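Graltater

A small tool that remembers where your mouse pointer likes to be! Graltater watches which windows you keep jumping between and lets you hop the pointer straight to them with two keys. I wrote it in January for my own desk and now I can't work without it.

It runs quietly, takes up to 150 MB of memory, and works with any plain mouse you already own.
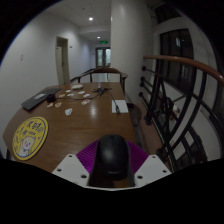 Setup

Unpack the folder, run setup, then pick your two hop keys. Layouts live in rondia.txt, one window per line, and there are 59 ready-made ones to try (the "studetti" set is my favorite for spreadsheets!).

Thanks

Tharindu Munasinghe fixed the dual-screen bug, and it's so much smoother now. More layouts are very welcome, so please send yours in!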